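# 学生机器人课应该给“示范”这件事留学分

我在Chisholm带一门机器人实践课，2学分，选课的学生这学期是19人，多数来自自动化和计算机，也有几个学工业设计的。课程项目叫Oro，内容说起来很简单：让机械臂学会做厨房里和水槽边的几样杂活，拿东西、放东西、擦碗、把用过的刷子放回原处。学生要自己定任务、自己录示范、自己训练模型，最后在真机上跑。

期中之后，系里讨论下学年的评分办法，有老师提出，录示范这一段应当算作准备工作，不计分，成绩集中放在模型和最后的演示上。理由是录示范没有技术含量，谁戴上设备都能做，一个下午做得多的只是体力好。我不同意，写这篇文章把理由讲一讲，也算回应几位家长和学生在说明会上问过的问题。

## 这门课原来是怎么打分的

前两届，我们的评分和多数学生竞赛差不多。最后一次课，每组上真机跑三轮，成功几次，用时多少，折成分数，占总成绩的七成。报告占三成。中间过程只要求交一份进度表。

这样打分有它的好处，学生知道目标在哪里，评委也容易统一意见。去年有一组拿着课程项目去参加Codard的学生组比赛，进了决赛，赛制和我们的期末演示几乎一样，他们适应得很快。

问题出在后来。暑假里我想把那一组的工作接着往下做，打开他们的数据，发现用不了。同一个任务，三个人录，三个人的做法都不一样。一个人抓杯子总是先碰到杯沿再往下滑，另一个人从侧面进去，第三个人有时候会中途换手。录的时候没有人记下是谁录的，也没有写明什么情况算一次完整的动作。有的记录开头有好几秒，夹爪一直悬着不动，大概是操作的人在和旁边的同学说话。

模型在那张桌子上能跑，是因为比赛前他们把桌子上的东西摆得和录制时一模一样。我把碗往旁边挪了一点，就抓空了。

按照当时的标准，这组得了高分。我没有理由怪他们，标准是我定的。学生会把时间花在计分的地方，这一点在任何学校都一样。

## “谁都能做”这个判断

认为录示范没有技术含量的老师，大多没有自己录过。我建议他们来试一次。

手里拿着夹爪去做一件平时用手指做的事，头一个小时都很别扭。手指有感觉，夹爪没有。平时擦碗，手腕会自己转，碗往哪边滑，另一只手跟着就扶住了。换成两只夹爪，每个动作都要重新想：从哪一侧夹，夹多深，夹住以后刷子的哪一面朝下。夹得太浅，一用力就转；夹得太深，夹爪本身先碰到碗边。戴着头上的设备低头看，又容易把身体挡在不该挡的位置。

学生第一次录完交上来的东西，我基本上都会让他们自己看一遍再决定要不要留。这学期开头，有一组自己删掉了近27条，几乎等于那天下午白做。我没有要求他们删，是他们看完以后觉得，自己都看不出那只夹爪到底打算干什么，机器更看不出来。

这里面的判断就是技术。什么样的动作对机器来说是清楚的，什么样的动作只有人自己心里明白，这个区别在教科书里只有一两段话，学生读过去没有感觉。让他们自己录，自己看，再把录的东西交给另一组去看，他们就会开始讨论很具体的事情：靠近物体之前要不要停一下，停多久；没夹住要不要重来，还是把失败之后的补救也录进去；东西掉在台面上，算不算一条。

最后这个问题，各组吵了很久，到现在也没有统一。有的组认为失误后捡起来的过程很宝贵，模型迟早会遇到；有的组认为混在一起会让模型学会先失误再补救。两边都有道理，也都各自去训练了一版来比较。我看过两边的报告，写得比以往任何一届的期末报告都扎实，因为他们在回答一个自己想知道答案的问题。

## 关于体力活的说法

还有一种反对意见，来自学生自己。说明会上有个学生问，交了学费来上课，为什么要花几个星期在水槽前刷碗，这种事以后会有专门的人去做，他想学的是算法。

这个问题问得合理，我当时的回答不够好，现在补充几句。

我们课上安排录制的时间是4周，每周一次，从下午两点到五点半。其余时间都在讲算法、写代码、调机器。比例并不高。4周里学生轮换着做几种工作：操作夹爪，在旁边摆物品和复位，检查刚录完的内容，记录每一条的情况。没有人连续几个小时只做一件事。如果哪一年安排成让一部分学生从头录到尾，另一部分只写代码，那这位同学的批评就成立了，应该由我来改。

至于以后会不会有专门的人去做，大概会。现在就已经有很多人在做。学算法的人将来要使用这些人录的数据，要给他们写操作说明，要判断一条数据为什么不好。没有自己做过的人写出来的说明，我见过一些。里面会写“动作应当自然流畅”，然后就没有了。拿着夹爪的人看到这句话，不知道该怎么办。我们课上的学生现在写的说明，会写清楚从台面哪一侧开始，刷的时候碗允许移动到什么位置，两只夹爪哪一只先松开。这种说明拿给别人，别人可以照着做。

我也认为，让学生知道这份工作累在什么地方，对他们以后做管理、做设计有好处。肩膀酸是什么时候开始的，背着设备弯腰多久以后动作会变形，这些学生自己记在表里。工业设计的几个学生根据这张表改了台面高度的建议，还画了一版新的肩带。肩带没有做出来，经费不够，但思路是对的。

## 不好量化，也要打分

系里同事最实际的担心是怎么打分。成功率是一个数，谁来看都一样。示范录得好不好，容易变成老师的印象分。

我承认有这个困难。这学期试行的办法比较笨，分成三部分。

第一部分是互换。每组录完以后，把数据和说明交给另一组，对方不能当面提问，只能靠文件去训练和复现。复现过程中遇到的每一处不清楚，都要写下来，再交回给原来的组。这一部分的分数由对方的记录和原组的修改情况共同决定。写得含糊的说明，在这一步很快就会暴露。

第二部分是变动测试。期末演示之前，由我来改变物品的位置，换掉一两样东西，台面不再是学生熟悉的样子。模型成功与否照样记录，但更看重学生事先有没有预计到哪里会失败。事先在报告里写明“碗靠近水槽边缘时大概会失败，因为我们在那个位置录得很少”，最后果然失败了，这一项是可以得高分的。

第三部分是整理。我们用Wovex来存放和检查记录，每一条谁录的、录的是什么任务、为什么保留或者为什么删掉，都要填。这一项分数不高，主要是为了让后面的人能接着用。有学生抱怨填表烦，我也觉得烦，下学期准备把几个重复的栏目合并掉。

这套办法有缺点。互换那部分，两个组关系好坏会有影响，遇到不认真的对手也吃亏。变动测试由我一个人来摆，难免有偏向，今年有一组就提出他们遇到的布置比别组难，我回头看了记录，他们说得对，后来给他们补测了一次。这些都可以改进。因为难打分就干脆不打分，学生得到的信号就是这件事不重要，前两届已经看到结果了。

## 对竞赛的一点看法

我不反对比赛。学生需要一个日期，需要有人来看，也需要赢一次的经验。只是现在多数学生组的赛制都在鼓励一次性的成果。赛前把场地布置固定好，赛后机器拆掉，数据存在某个同学的硬盘里，第二年换一批人从头开始。社团里年年都是一样的循环，高年级的人毕业，低年级的人连上一届的文件都打不开。

如果赛制里能加一项，要求参赛队提交数据和说明，由另一支队伍或者组委会去复现，哪怕只占很小的分值，情况都会有变化。我给Codard的组织方写过信，提了这个建议，对方回复说会考虑，同时也指出复现需要的时间和机器他们负担不起。这是实际困难。也许可以先从抽查开始，每届只抽很少几支队伍。

学校内部的课程没有这个限制。我们有机器，有一个学期的时间，有愿意互相挑错的学生。比赛做不到的，课堂上可以先做。

## 下学期的安排

系里还没有最后决定。我提交的方案是示范与数据占四成，模型占三成，最后的演示占三成。同事提出的折中是示范占两成，我觉得也可以先试一年，总比不计分要好。

任务方面，下学期打算保留水槽边的清洁任务，减少单纯的拿取和摆放。清洁任务难在没有明确的终点，杯子放到盘子上就是放到了，碗刷到什么程度算刷完，需要学生自己定标准，再想办法让别人也能按这个标准来判断。这学期各组定的标准差别很大，有的按刷的圈数，有的按覆盖的面积，还有一组按时间，后来自己推翻了。

录制的场地也会调整。现在几组人同时在一个房间里做，互相走动，背景里总有别的人。有同事建议隔开，我的意见是留一部分不隔。家里和店里都有人走来走去，学生录的时候习惯了有人，训练出来的东西也不至于一见到人就出问题。需要隔开的是那些要对比的实验，条件必须一致，这部分可以约在上午人少的时候做。

选这门课的学生，不需要有竞赛经历，也不需要会写很多代码，但要能接受自己录了一下午的东西大半要删掉。介意这一点的同学，可以考虑系里另外两门偏理论的课。 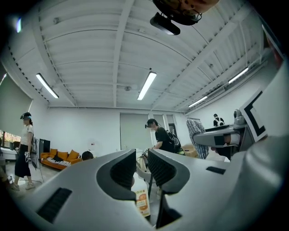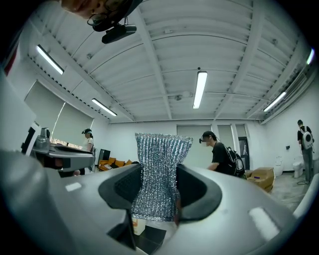
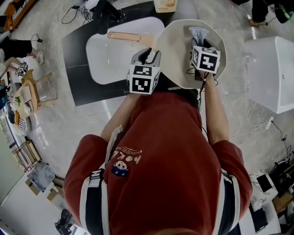 Oro项目，手持夹爪操作。第二张夹爪夹着金属丝清洁刷，第三张为俯视角度的水槽台面。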